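Draltden Pick Set
Data card, second release
Maintainer: Pavithra Annamalai
Last edited: May 2, 2020

Summary

Draltden is a set of tabletop grasping examples for training policies that work from a wrist view. Each example is one attempt to take hold of a single object, lift it clear of the table and set it down again. An operator drives the arm by hand controller for the whole attempt. There are 300 examples in this release, covering 50 objects, and both good and failed attempts are kept.

The first release went out in January under the name Merneo. It used a different label format and should not be mixed with this one without running the converter in tools/convert.

What is in an example

Every example is a folder holding a video from the wrist camera, a table of joint positions, a table of gripper commands and a short text file with the labels. Times are in seconds from the start of the attempt. Joint positions are in radians. The gripper command runs from 0 (open) to 100 (closed) and is the value that was sent, which may differ from where the fingers ended up.

Joint and gripper rows share one clock. Video times come from the camera's own clock and are corrected by a single offset, stored in the labels as cam_offset. Drift within an attempt has not been corrected.

Collection

Sessions were run in halls as well as in our own room, so lighting and background vary a good deal. We wanted this. Policies trained on the Merneo release did well against a plain wall and badly almost everywhere else, and the background was the first thing we changed. Ceiling lights, other equipment and stands further off are all left in view.

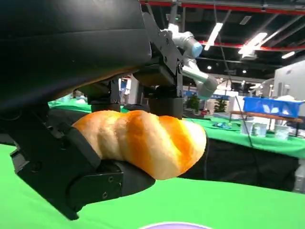

Operators were told to choose the grasp they would choose with their own hand, and to avoid pushing the object against the table to steady it. Soft and twisted shapes gave the most trouble. On these, the fingers often hide the contact points from the wrist camera, and the close command is the only reliable sign of when the grasp began. Use the gripper table for this, not the video.

Labels

outcome – held, slipped or missed. Held means the object stayed in the fingers until the operator released it.
object_id – matches a row in objects.csv.
shape – long, round, flat or other.
operator – a letter, the same across all sessions.
note – free text, often blank.

Labels were entered by the operator straight after each attempt. Gounder checked them against the video and changed 11, all of them between slipped and missed. The old values are in labels_old.csv.

Suggested split

Split by object, never by attempt. Attempts on one object look very alike, and a random split gives scores that are far too high. The lists we use are in splits/.

Known problems

Long objects were nearly always placed side on to the arm, so there are few examples with them end on.
Bright lamps in view can make the camera darken the object for a moment.
Object weights are missing.

Use

Free for research and teaching. Ask before including it in a product. Reports of bad labels should go to the Vusteler tracker with the folder name and the time in seconds.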